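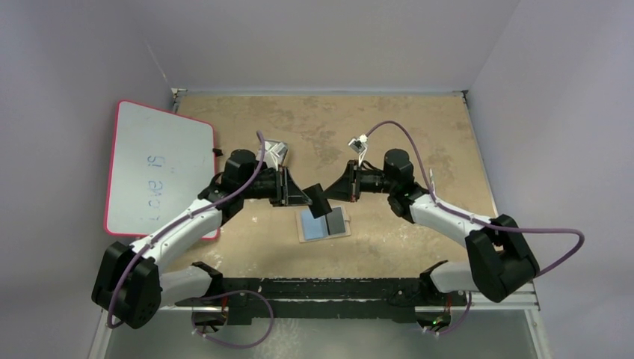 *Two robot arms over a tan tabletop, grippers meeting at a small black square piece.*

**Ticket:** Subtitles drift on "Mondal" after the second story
**Product:** Seveck player, TV app
**Status:** Resolved, one item left open
**Priority:** Normal

### Reported

Customer is watching *Mondal*, the anthology horror film, in Hindi with English subtitles. The first two stories are fine. From the third one on, the subtitles come up early and the gap gets worse. By the last story the lines show 16 seconds before they are spoken, and the customer says this gave away the ending. Restarting the app made no difference. Neither did signing out and back in.

Asked the customer for app version, audio track and whether it happens on a phone. Reply: latest version, original audio, same problem on phone and TV.

### Checks

- Played the film on the TV app with the same settings. Same drift, starting right after the title card for the third story.
- Switched to the Hindi subtitles. No drift.
- Switched to the dubbed English audio, English subtitles still on. Same drift.
- Cleared the cache and played again. No change.
- Downloaded for offline viewing. No change.

So the player is reading the file correctly and the fault is in the English subtitle file itself.

### Cause

The English file came from Hillemov and was timed to the festival cut. We stream the theatrical cut, which has longer title cards between the stories and an extra scene in the third one. The Hindi file came later, from Lernier, and was timed to the version we have.

### Fix

1. Asked Hillemov for a file timed to the theatrical cut. They sent one back in May.
2. Loaded it on the test server and watched all four joins between the stories. Lines match the speech at each one.
3. Third story, extra scene: the new file has the missing dialogue. The old one had nothing there.
4. Published. Customers with a saved download have to delete it and download again to get the new file.

Customer confirmed it plays correctly on the TV. The phone still had the old download. Sent the steps for removing it, and that cleared it up.

### Still open

Hillemov supplied English subtitles for 156 titles in our catalog. Ran a length check of each subtitle file against its video, and 5 don't match. Three are short films where the end credits were trimmed, no dialogue affected. The other two need to be watched through before we ask for new files. Moved to a separate ticket.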